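How Our Robot Learned to Pick Things Up (Sort Of!)
Kids' corner, 30/01/2018

Hi again! I promised to tell you about my robotics club, so grab a snack. We named our robot Magesa, and our big project this year is teaching it to tidy a table. You can probably tidy a table while singing and thinking about lunch. For a robot it's a really big job!

The first thing we work on is gripping. Squeeze too hard and you crush the thing, squeeze too softly and it slides away. Bags and packages are tricky that way (think about grabbing a bag of chips without crunching any).
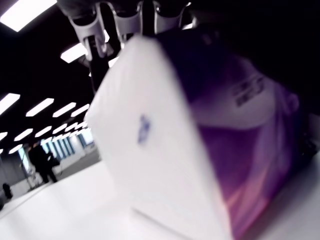
A big purple and white package, right up under the fingers.

So how do the fingers know what to do? They follow a program, and a program is just a list of steps. Ours is called Padport and it has 269 lines. I wrote two of them, and one had a typo, but I fixed it! Every finger has joints in it, a lot like yours. Wiggle one finger and look at all the places where it bends. Now imagine writing instructions for each bend. Phew! 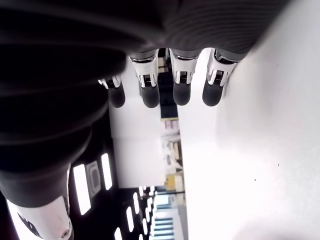 Robot fingers have joints too. The tips on these ones are black and rounded.

Then there's cloth. Oh boy, cloth! A plate stays the same shape wherever you put it, so the program can plan where the fingers should go. Cloth flops and folds and looks different every single time you drop it. Try it at home: drop a sock 3 times and draw the shape it makes each time. 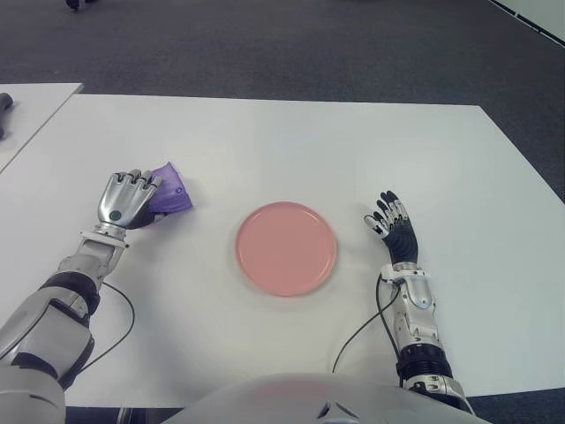
My favorite part is practice day. We try a move, write down how it went in our notebook, change one little thing and try again. We want to reach 200 tries before our show in March, and I've already used up one whole pencil. If you change two things at once, you can't tell which one helped, so we're strict about that. One little thing!

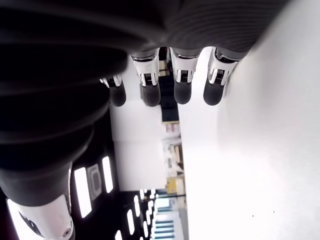 Jabari Nyanda wrote in to ask whether a robot gets bored doing the same move over and over, and whether it could learn to fold his T-shirts next. No, it doesn't get bored, Jabari, but I sure do sometimes! T-shirts will have to wait until we're better at cloth. Keep sending me your questions, and tell me what your sock looked like.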